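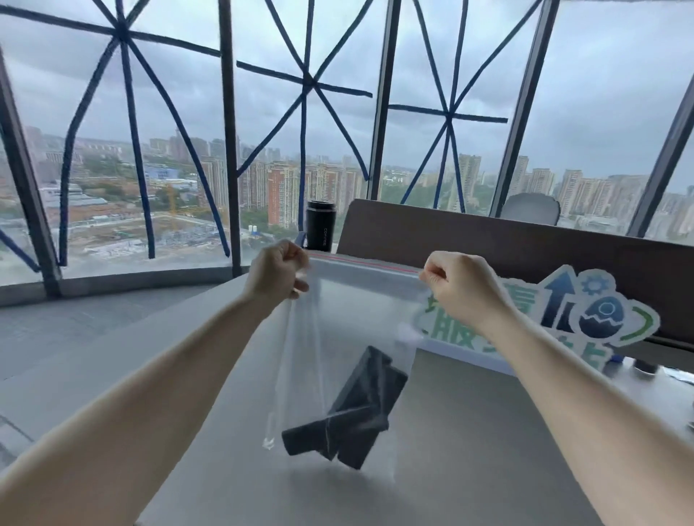
Can a robot bag your laundry yet? I went to find out

I've been bugging the folks at Havdale for months to let me see their chore trials, and in September they finally gave in! The company wants to know which small household and shop-floor jobs a machine can take over, and the one giving them the most grief is getting a folded cloth into a zip-lock bag.

I laughed when Shuzhen Jia told me that (she runs the trials). Then I tried it slowly, thinking about each finger, and I stopped laughing. You pinch both corners, you pull the mouth open, and the plastic is floppy and see-through and slides all over the place. People do it without looking. Cameras have a hard time even finding the edge of a clear bag, she says.

So far the team has recorded 2,000 tries by people and 1,000 by their machine. The people take a few seconds each. The machine, on a good run, needs three minutes, and it still can't close the seal without help. Folding towels is going better, and so is picking up dropped socks, which I'd happily pay for tomorrow.

Jaanus Petrauskas, who packs orders at Marnier and came along for the demo, wasn't losing sleep over his job. "It's patient, I'll give it that," he told me.

The next round adds bags with sliders. I've already asked if I can come back.

Recent items
Bendau opens its repair counter to walk-ins
Ezequiel Prieto on fixing old vacuum cleaners
Three floor mops we tried at home

Contact us | Copyright, all rights reserved | Back to top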